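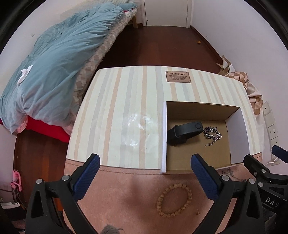
Severin Leitner says a cardboard box is where jewelry goes to get lost, and that anyone over thirty should own a proper case. With a lid, a lining, a little pad for the rings. He wrote this to me after my last column, in two long paragraphs, and I have been arguing with him in my head ever since. So now I'll do it here, fast, I have a dentist thing at four.

I'm for the box. The plain cardboard one, open on top, kept on the table.

I own a case. Let me get that out of the way. I bought it in February from a shop in Pirness, it's a Virnska, two tiers, snaps shut, and it is a handsome thing. It lives on top of the wardrobe. I have opened it maybe three times. The stuff I put in it I no longer wear, and the stuff I wear has never once been in it. That is my whole argument and the rest of this is me going on.

What a case is for

A case is for things you own. A box is for things you use. There's a difference and the people who sell cases don't want to talk about it. The case assumes you come home, sit down, take off each piece, untangle it, lay it in its slot. Who does that? Who is sitting down? I come in with a bag on each arm and the phone going, and the first thing I want off is whatever is on my wrist. It gets dropped. Question is only where.

Drop it in the bathroom and it gets splashed. Drop it on the nightstand and it goes behind the bed. Drop it in a coat pocket and it's gone till next winter. Drop it in a box on the table and it is in the box on the table. An open box with low sides, you can hit it without looking.

Severin's point is that it looks like a mess. Fine. A fitness band lying next to a silver chain, no order to it, a curb chain curled up however it landed. It looks like a mess because you can see it. The inside of my case looks like a mess too, if you pull up the top tier, but the lid is shut so everybody thinks I'm organized.

The fitness band problem

Here's one the case makers have not caught up with. Half of what people wear on the wrist now isn't jewelry. It's rubber, it has a button, it wants to come off at night or for the shower and go back on in the morning. It does not fit a ring slot. It doesn't fit the velvet bar either, the strap is too thick and it springs off. I tried. My Virnska has a bar like that and the band shot across the room.

So where does it go? Most people I asked said kitchen counter. By the bread. Which means the wrist stuff is already split up, band in the kitchen, bracelets in the bedroom, and you walk between the two every morning like a fool looking for one or the other. Put them together. They go on the same arm! The band and the chain, side by side in the same cardboard corner, is the most sensible storage decision a person can make and it costs nothing.

I know, I know, the chain will scratch. Reto Zwahlen brought that up when I was going on about it over lunch. He's right that links can mark things. My answer is that a chain bracelet gets knocked on door handles and desks and car doors all day long. A night beside a rubber strap is the softest thing that happens to it.

Money, since people asked

The catalog I got from Wyss this spring has a walnut case for 1,167. That's the one without the lock. With the lock it's 1,594, and there's a tall one, more of a cabinet, that goes for 3,000 before delivery. I read that page standing up in the hall and I laughed out loud. For 3,000 you could buy a lot of bracelets. You could buy so many bracelets you'd need the cabinet, I suppose that's how they get you.

The cheap end isn't much better. I paid 46 for mine and I've told you where it lives. That's 46 for a thing to dust.

A box comes with your shoes, or your tea, or somebody's birthday. You cut the flaps off if they annoy you. When it gets grubby you recycle it and there's another one by the end of the week. No one has ever had to decide what to do with their late aunt's cardboard box.

On wear and order

Severin likes things sorted. Rings with rings, chains with chains. I get the apeal. I've done it, it took a whole evening and it was very nice for two days.

But sorting by kind is a shop's idea. Shops need all the rings together so you can pick a ring. At home I'm picking what goes with today. What goes with today is usually what went with yesterday, and that's on top, because it went in last. The stuff at the bottom is what I've stopped liking. The box tells me this without my doing anything. Once in a while I tip it out and whatever has been at the bottom since forever goes to my niece or into the case. That's what the case is good for, I'll grant him that much. Retirement.

And a box will move. Try carrying a two-tier case to the kitchen table while the lid flops around. A box you pick up with one hand. I do my fixing at the table, where the light is better – opening a stuck clasp, wiping down the beads, picking a knot out of a fine chain with a pin – and the box comes along, stuff gets taken out and spread on the mat, and when I'm done it all goes back in one sweep.

That spreading out, by the way, is the only organizing I believe in. Get it all out where you can see it. The beaded one with the chunky carved-looking beads always ends up in front on its own, it takes up more room than anything else and it never tangles. Chains need laying out flat, in a loose line, or you'll never find where the knot starts. Small stuff near the edge of the box so it doesn't roll.

A mat helps a lot. I'd sooner give up the case than the mat. A plastic tablecloth is fine for wiping down but a ring on it slides. Something with a bit of grip, leather-like, doesn't need to be real, and your tiny bits stay where you set them. Do it over carpet and you deserve what happens.

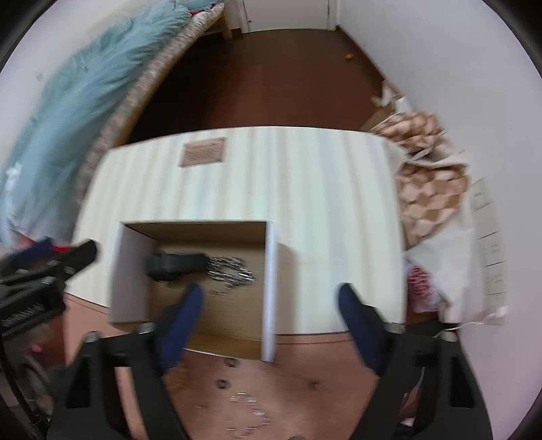
What I'll give the other side

Three things, to be fair, before I run.

Dust. An open box gets dusty. Silver that sits out goes dull faster than silver that's shut away, I can't argue with it. I wipe mine with a soft cloth and get on with life. If you have good silver that you wear once a year, please don't keep it in an open box on my say-so.

Cats, kids. Reto's daughter is two and puts everything in her mouth. An open box of rings on a low table would be a terrible idea in that house and I told him so, he can have a lid until she starts school. A shelf up high works as well. Cat owners, you already know what you're dealing with.

Thin chains. They do knot. A heavy curb chain will lie any old way and shake out clean, but the fine ones get into each other overnight like they've got plans. My fix is a second little box inside the big one, matchbox size, for the one fine necklace I care about. Severin says that this is a compartment and that I've just invented a jewelry case. I have not answered that email.

Where it should sit

Last thing. I've been to a house in Skurdale where the owner had done it all right, plain box, no lid, very happy with it, and had put it in a drawer. In a drawer! Then it's a drawer. You might as well have the case.

It has to be out. On the table near the door you come in by, or the one near the bed if that's where you take things off. Wherever your hand already goes. Don't decide where it ought to be, watch where you drop things for a week and then put the box there. Mine is on the table with the striped cloth and gets shoved to one side at dinner. It has never been a problem, we eat, it gets shoved back.

And leave a bit of room in it. A box that's full is one where you start balancing things on the rim, and then they're on the floor, and then the vaccuum gets them. If yours is full, either get a bigger one or admit you don't wear half of it. I had that talk with myself last month, and two bangles and a watch with no battery went upstairs to the Virnska.

Severin has offered to come over and show me how his case works, with everything in it. I've said yes. I've also asked him to time how long it takes him to get his watch out of it.

Posted 05/08/2025. Comments are open until I get back from the dentist and probably after that too.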